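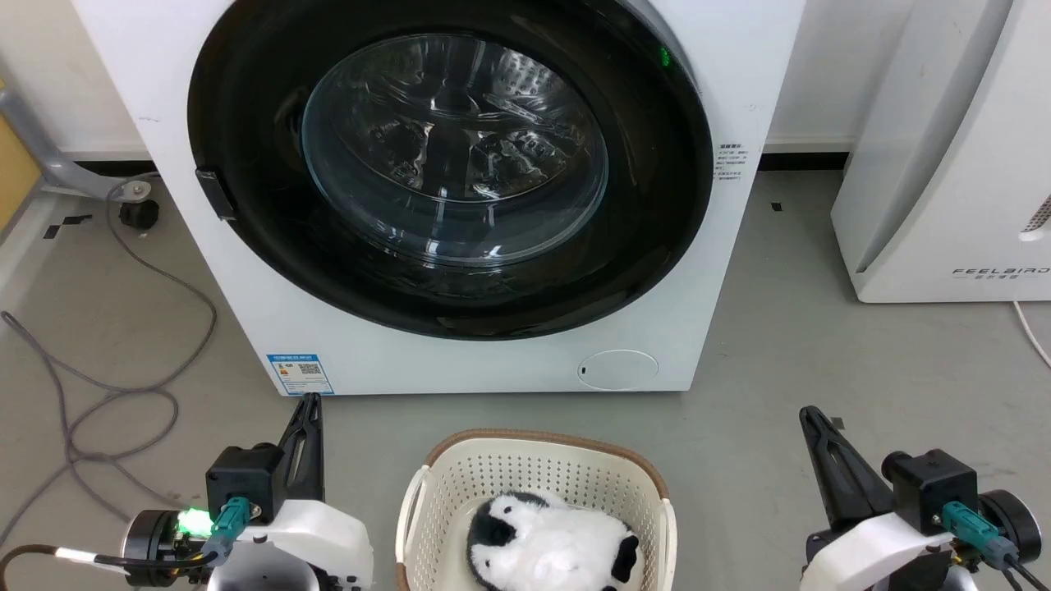
Burosside Care Labels

A table of what the labels inside clothes say, typed out by hand, with notes on how far they can be trusted.

What is in it

There are 3950 rows. Each row is one label from one garment, towel, curtain or, in a single case I regret, oven glove. The labels came from charity shops, my own wardrobe and the wardrobes of people who should have asked more questions before letting me in.

The whole thing is one plain text file, labels.csv, with commas between the fields and quotation marks where somebody put a comma in their washing advice. A second file, symbols.txt, explains the short codes used for the little pictures of tubs, irons and crossed-out triangles.

Columns

row_id: a number. It means nothing. Gaps in the numbering are rows I took out after finding I had typed up the same cardigan twice.

garment: one of 14 types, in lower case. "Top" covers anything worn above the waist that I couldn't face arguing over.

fibre_text: the fibre content exactly as printed, spelling mistakes included. If you find "cottn", leave it alone. It came like that.

fibre_clean: the same thing, tidied up. Percentages add up to 100 unless the label didn't, in which case they don't, and the sum_flag column says so.

wash_temp: the highest temperature allowed, in degrees Celsius. Blank means no temperature was given. Zero means hand wash only, a choice I made early on and have been apologising for ever since.

dry, iron, bleach, dryclean: short codes, all listed in symbols.txt.

words: any written advice, such as "wash with like colours" or "reshape whilst damp".

language: the language of the words column. Where a label ran to several, I took the English if there was any and the first one if there wasn't.

condition: good, faded or guesswork.

How the labels were read

Apinya Chareonsuk read the first batch aloud while I typed, then we swapped, then we stopped talking for a bit and did the rest separately. Every label marked faded was read twice, by different people. Where the two readings didn't match, both are in the words column with a slash between them. There are 562 of these, mostly to do with whether a dot in an iron was one dot, two dots or a bit of fluff.

Labels that had been cut out by the owner are not included. We did try asking people what had been on them. The answers were confident and could not all have been true of the same jumper.

Known problems

Wool is over-represented. One of the shops we visited in Ulholm had just taken in a very large number of jumpers, and we lost our heads.

Children's clothes are badly covered. The labels are tiny, and by the time the clothes reach a charity shop the print has usually gone.

Eight rows contradict themselves outright, for instance by allowing a tumble dryer in pictures and forbidding it in words. These are correct copies of the labels. Please stop reporting them.

The bleach codes in rows typed in February use an older scheme, in which T meant "yes" and X meant "no". I converted them with a script called purero.py, then converted some of them again by mistake. They have been put back by hand from the notebooks, and I am fairly sure I got them all.

The name Đorđević appears in the words column on a handful of shirts from the same tailor. Open the file as UTF-8 or you will get a row of question marks.

What you might use it for

Counting how often a fibre turns up with a given temperature. Looking at how washing advice is phrased. Settling a domestic quarrel about linen, although in testing this has gone badly.

What it is no good for

Deciding how to wash your own things. The table tells you what was printed on somebody else's blouse, and labels tend towards caution. I have put a "dry clean only" skirt through at 30 and it came out fine. I have also done this with a different skirt, and it now fits a doll.

Don't use it to say anything about what people wear in general. It covers what they gave away, plus my socks.

Corrections

Send the row number, what the table says and what you think it should say. I still have the notebooks, and will look it up when I am next near the cupboard. Suggestions for new garment types are welcome – dressing gowns are already under discussion, and feelings are running high.

Licence

Use it for whatever you like and say where you got it. If you add labels of your own, keep the column names as they are, including the ones you think are silly.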